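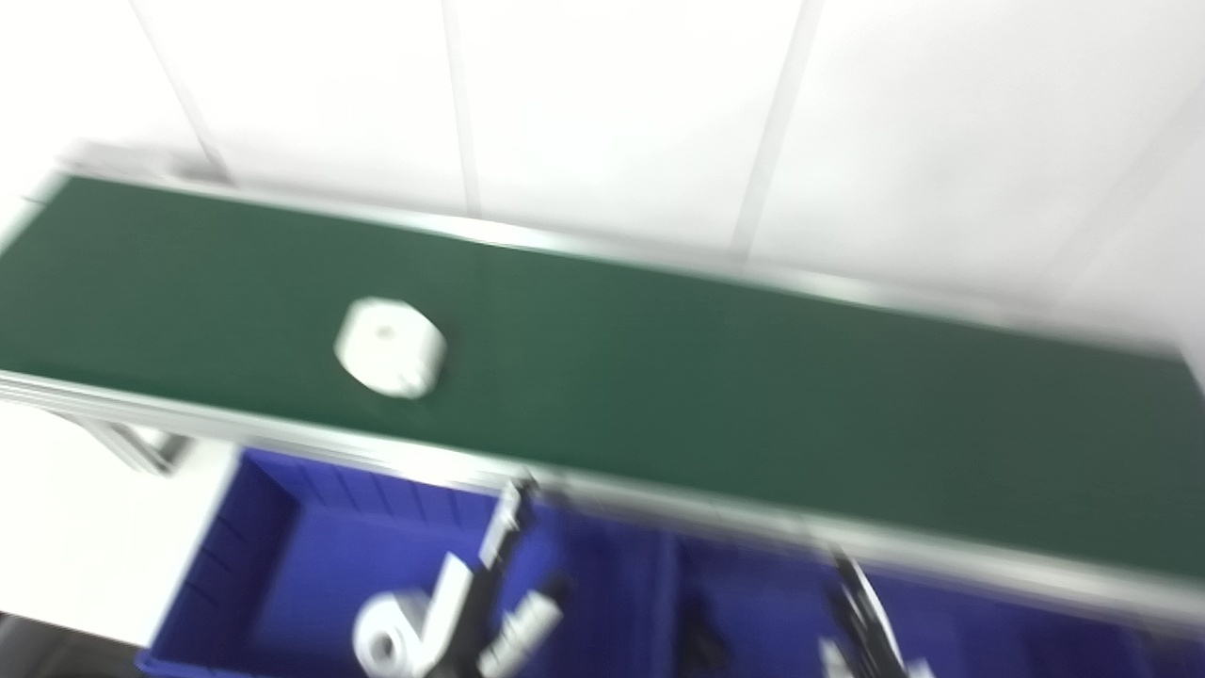
Teleop demos, belt to bins: how fast do you drive?

nuchit_nights
June 27, 2023
Setup is two arms, green belt, two blue bins, white rolls. I'm driving both arms by remote and recording every episode. Got 140 so far. My problem is that a lot of the head camera footage looks like it was shot from a moving bus. Do I slow down, or does the policy learn to live with it?

darkalier
Slow down. If you can't tell where the rim of the roll is, your policy can't either. I threw out 66 episodes in March for exactly this and I was in a bad mood for a week.

fokumar_fan
Disagree. The arms move when you run it for real, so the blur is going to be there too. Train on mush, run on mush.

darkalier
Spoken like a man who has never watched a gripper close very confidently on air.

fokumar_fan
I have watched it plenty. It was my calibration every time. Blur took the blame for months.

Ľubomír Matoušek
Before anyone deletes anything, check the exposure time. A bright white wall behind the belt is a gift, you have light to spare. Shorten the exposure and you can drive at nearly the same speed. Also, are you swinging the head while the arms are moving? Pick one.

nuchit_nights
I am swinging the head. I look at the belt for the next roll while the left hand is still busy over the bin. It felt efficient.

Ľubomír Matoušek
It is efficient for you. The robot now has to learn your impatience.

druso
Has anyone tried just grabbing the arms and moving them by hand for this? Kinesthetic, old school. I got a decent pick in 9 demos.

fokumar_fan
With two arms? You'd need two of you, and one is already a lot.

druso
Rude. One arm at a time, obviously.

darkalier
And then your elbow is in every picture and the thing learns to look for an elbow.

nuchit_nights
OK. Shorter exposure, head still during grasps. Redid 5 just now and I can see the hole in the roll again. Keeping the old ones in a separate folder.

darkalier
Delete the folder.

fokumar_fan
Do not delete the folder.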